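Fold It or Hang It? A Puffy Jacket on Trial

Siu-fong Hsu will spread a winter jacket out on a bed before she does anything else to it. I wanted to know if that step earns its keep.
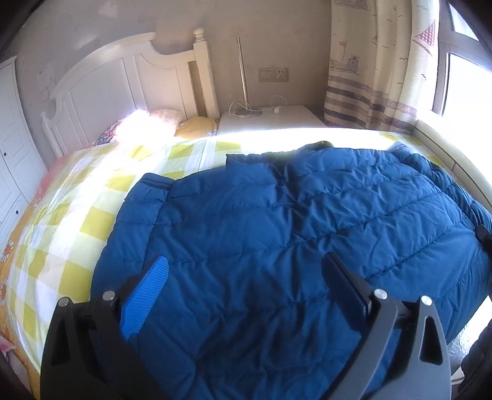 Why start flat?

Hsu teaches a storage class in Vernham. It costs $52, and I went in thinking that was a lot to pay to be told how to fold a coat. She did not seem bothered when I said so.

"Lay it out and smooth it with your palms," she said. "You find the lumps. You find the tissue in the pocket. Then you fold."

Couldn't I find the tissue by putting my hand in the pocket? "You could," she said. "Do you?"

I don't, but I wasn't ready to give her the point. Her method goes like this: zipper closed, sleeves across the chest, bottom up to the collar, and no kneeling on it to push the air out. She says quilted jackets packed tight from June on come out looking tired. I asked how she knew. "I've opened a lot of closets," she said, which I wrote down and put a question mark beside.

A second opinion

Brahim Fawzy ran the coat counter at Halell, a dry cleaner, and he hangs everything. "Folding is for people with no closet," he told me. When I pointed out that plenty of people have no closet, he shrugged. He did agree about the zipper, and about leaving the jacket loose. On vacuum bags he was ruder than Hsu, and I can't print it.

Neither of them could show me a jacket that had been kept both ways. I asked each of them 2 times.

Does the bed matter?

Hsu says a bed is the best folding table in any home, checkered sheet and pillows and all. A dark blue jacket shows its lint better in strong sun, she says, so she works in the morning. I tried it at home and found a good deal of lint. I also found that I then had to make the bed again.

"You were going to make it anyway," she said when I called her back. I wasn't.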